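Chapter 7
Picking Up the Things That Won't Hold Still

By now your club or class has probably had the pleasure of watching an arm pick up a wooden block and set it down exactly where you asked. It is a fine feeling, and we hope you took a moment to enjoy it before somebody suggested trying something harder. Well, this is the chapter where we try something harder.

A block is a polite sort of object. It has the same shape on Tuesday's worksheet as it had in your program, and if you nudge it, it slides a little and stays a block. A power cable is another matter altogether. It bends, it twists, it hooks itself around its neighbors, and when you lift one end you may well find three others coming along for the ride - as anyone who has ever opened the bottom drawer of a desk will know.

The project that runs through this chapter comes from the student robotics club at Trunditz, which entered the Flestov sorting challenge in August with a two-armed setup and a great deal of optimism. The task sounds simple enough: move the cables from one box to another, with no cable left hanging over the side. The club logged 203 practice attempts, and we will borrow from their notebook often, including the pages they were less proud of.

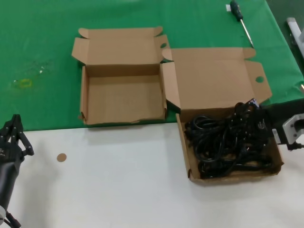
Figure 7.1 The cable transfer task, with the cables in the right-hand box and the left-hand box empty.

Before you read on, spend a few minutes with Figure 7.1 and a pencil. Where would you close the gripper first? Would you go for a plug end, which is stiff and easy to find, or for a loop in the middle of the pile? What might the second arm do while the first one lifts? Write your answers down and keep them, even the ones you feel silly about, as we will come back to them in Section 7.4.

We begin in Section 7.1 with the grasp itself - how wide to open, how far to reach, and how to tell whether you are holding one cable or several.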